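Workshop notebook, Saturday
Handling rules, second pass

Finished rereading the first batch for Prarkano and I'm really pleased with how far the handling rules have come since March! The old sheet ran to 3436 words and new people skimmed it. Folgate's version fits on one side of paper and you can learn it over a cup of tea.

The one I want to get right today is the grip rule. As drafted:

Close until the object stops shifting between the pads, then hold. Don't squeeze further for luck. If the item has a wrapper, grip the wrapper or the thing inside, and write down which.

Sweets are a lovely test for this. A twist of foil gives you a fold to pinch and something round and hard underneath, and the two feel completely different through the handles. Small wrapped things stay on the standard list from now on, and I'd like more of them (boiled ones, toffees, anything noisy). 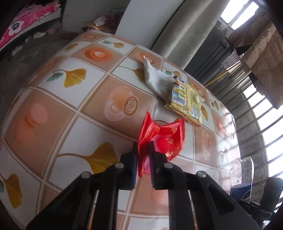
Yee-man Mak would go further and have the wrapper case thrown out of the grip rule altogether, on the grounds that two people will never agree on what counts as gripping the wrapper, and a label that depends on who wrote it is worse than a blank. Better to record where the pads touch and leave the rest to whoever reads the data.

I've been chewing on that over lunch and I think it's a very good point. Pad contact is something you can check afterwards on the recording. Intention isn't. New wording to try on Monday's people: "Note where each pad touches. If unsure, write unsure." Unsure has to be a respectable answer or people will guess, and the Gomska set had 200 entries we couldn't use for exactly that.

Next, the start position. Fingers nearly closed, tips in view, both arms clear of the item you're going for. Hold still for 2 seconds, then move. I love this rule. It costs so little and it makes lining up the recordings so much easier, and Hipólito Alarcón's script finds the pause by itself now.

Clutter: leave it. Tissues, packets and bags stay where they were when the run began, and you don't tidy between attempts. The Durán draft had people resetting the table every time and everything came back looking like a shop display.

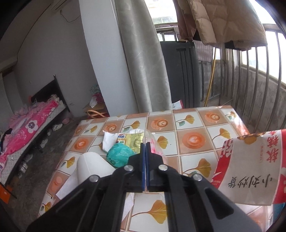 2 min read

Still open:

Soft bags. A plastic bag changes shape the moment you touch it, so "same start position" means very little. I'd settle for same place on the table, any shape.

Personal things. Bedding and shoes in the background are fine if the household has agreed in writing. Letters and screens are not. This goes at the top of the sheet, in bold, before anything about gripping.

Dropped items. Keep the run, mark it dropped, carry on. No deleting! Drops are some of the best material we have.

Target for the next batch is 3000 runs. Print the new sheet first, and ask Yee-man to read the contact line once more before it goes out.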